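Thread on cut flower hydration, mostly for people who buy wholesale boxes and do their own arrangements. I have been doing this long enough to have opinions on water.

A cut stem moves water through xylem vessels under tension. When the stem is out of water, air gets drawn into the open ends of those vessels. Put the stem back in a bucket and the air can stay there as a plug. The flower wilts with its foot in water.

The usual fix is a recut. Take off an inch or so with a clean, sharp blade. The air pocket sits near the cut end in most species, so the inch removes it. Angle matters less than people think. A flat cut on the floor of a vase can seal against the glass, and a slanted one can't. The vessels themselves don't care.

Scissors are the bigger problem. Household scissors crush soft stems and fold the vessels shut. Use a knife, or bypass pruners for woody material. Anvil pruners belong in the shed.

Second cause of plugging: bacteria. They grow on the cut surface and in the water, and their slime blocks the vessels. This is the one that kills most supermarket bunches. Leaves below the waterline feed it. Strip them.

Bucket hygiene is the cheapest improvement available. Wash with detergent, rinse, then a dilute bleach solution, rinse, and dry upside down. If you wouldn't drink from it, the roses shouldn't either. I got that line from Stanisława Wysocka at the Luton market and have never improved on it.

Flower food has three working parts: sugar, an acid, and something to hold bacteria down. The sugar keeps buds opening. The acid lowers pH, and water at lower pH moves up the stem faster. Sugar by itself feeds the bacteria, so the spoonful in the vase does more harm than good.

Dose by the packet. Half strength is worse than none for some flowers: enough sugar to grow bacteria, too little biocide to stop them. Measure your vase once and write the volume on the base in marker.

Tied bunches get their own post. A wrapped handle holds the stems tight and hides the ends. If the wrap runs all the way down, the stems can't be recut without undoing it. Leave an inch and a half of bare stem at the bottom and trim there.
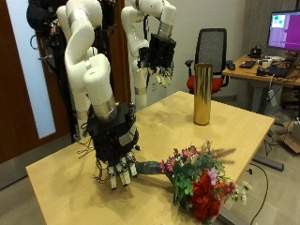
Tihomir Stan replied that he wraps handles to the very end for weddings and gets through the day without a wilted head, provided the stems had a full night in the cooler first.

No argument from me. A fully conditioned rose will hold for a day out of water if it stays cool and out of the sun. Hydrangea won't. Its heads lose water faster than almost anything else in the box, and it needs a water source right up to the photographs.

Conditioning, for those asking. Recut, strip, stand in clean lukewarm water with food, leave at room temperature for an hour or two, then move to the cooler for at least 8 hours. Warm water holds less dissolved air than cold and gets up the stem quicker. The cooler then slows everything down.

Cooler setting: most temperate flowers like it just above freezing. A kitchen refrigerator will do for 4 or 5 bunches, with one condition. No fruit. Apples and pears give off ethylene, and carnations exposed to it close up and don't reopen.

Tropicals are the exception. Anthurium and most orchids take chill damage at fridge temperature and go dark at the edges. Keep those on the coolest shelf in the room and mist them.

Daffodils: condition them alone. The sap they release from a fresh cut blocks other flowers, tulips worst of all. Give them their own bucket overnight, then don't recut when you mix them in. A recut starts the sap again.

Water change interval is every second day. Daily if the vase is clear and sits in a warm room. Topping up doesn't count as changing, as the bacteria already in there stay put.

For the person who asked about pennies, aspirin and vodka: copper in a modern penny barely dissolves, aspirin is a weak version of the acid in the packet, and vodka at a dose that stops bacteria also damages the stem. Buy the packets.

Next thread will be foam alternatives. I have chicken wire and a pin holder soaking up my December notes already, and the pin holder is ahead.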